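Supper Swap FAQ

How does the swap work?
You cook one big batch of something, portion it up, and swap with four other households. So everybody cooks once and goes home with 5 different suppers! I started it in Sulby with my neighbors and we've been at it ever since.

Do I have to be a good cook?
Nope. My first go was a lentil stew so thick it held the spoon up, and they still let me back in.

How big is a portion?
Enough for two hungry adults. If you've got teenagers, sign up for a double share (and cook double, please).

What does it cost?
Joining is free. You pay for your own groceries, and the freezer bags come out of a kitty I keep in a cookie tin.

Can you handle allergies?
Nuts and shellfish, yes, we keep those out completely. For anything else, write to me before you sign up and I'll tell you which group fits best. Every label has to list every ingredient, even the boring ones.

When do you meet?
Drop-off is at 4 p.m. and pickup runs until 6. We take August off, it's just too hot to stand over a stove.

Can I bring dessert?
Oh, please do! It doesn't count as your batch, though.

What should I serve it all on?
Whatever you've got. I like a plain round plate and a tray, then supper can travel to the porch or the couch. 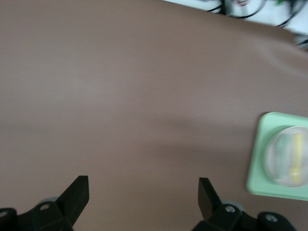
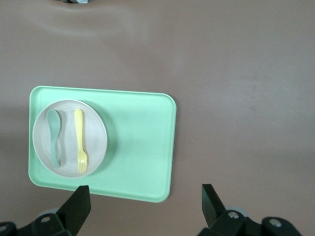

Second photo: off-white plate, mint-green tray.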